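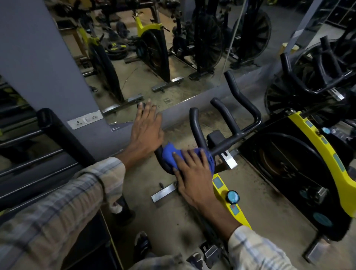
3.2 Wiping of shared cycling equipment

Indoor cycles were treated as a separate class from benches and free weights. Their contact surfaces are curved, closely spaced and touched by nearly every user, and the handlebar in particular offers several grip positions within a short reach. At the Isley site the cycles stand close alongside one another near a mirrored wall, leaving limited room for a cleaner to work from the side. The written procedure at Isley and Grusis therefore allowed staff to approach a cycle from any direction, provided that all grips were wiped before the frame.

A total of 234 wipe-downs were recorded in June across the two sites, of which 100 took place at Isley. Each was carried out by hand with a folded cloth. Staff were asked to refold the cloth to a clean face after the handlebar and again after the seat, and to place it in the used bin once the machine was finished. Cleaning schedules were otherwise left as they were.

Following the scheme set out by the Abdella project, the surfaces of each cycle were grouped into 3 zones: the handlebar and its mounting, the front panel with the resistance knob, and the seat with its post. Pedals and floor supports were excluded. Figure 2 shows work at the boundary between the first and second zones, where coverage was hardest to score.
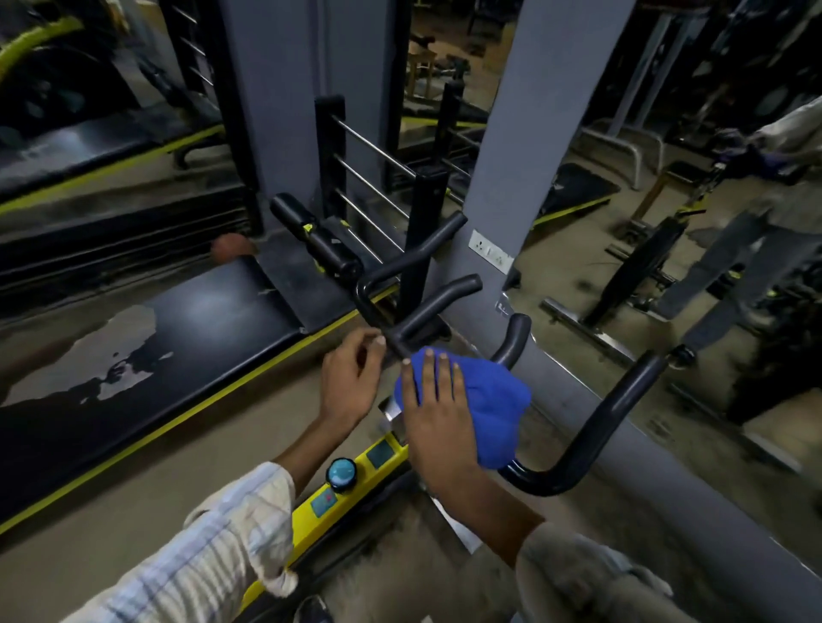
Figure 2. Blue cloth held against the front of a machine, between the yellow panel and the black multi-grip handlebar.

Two observers scored coverage independently using the Grarar checklist. A zone was marked complete only when every listed surface in it had been in contact with the cloth. The underside of the handlebar curve was listed as its own item, as pilot scoring had shown that observers disagreed on whether a pass along the top of the bar should count. Where scores differed, the lower score was kept. Results by zone are reported in Section 4.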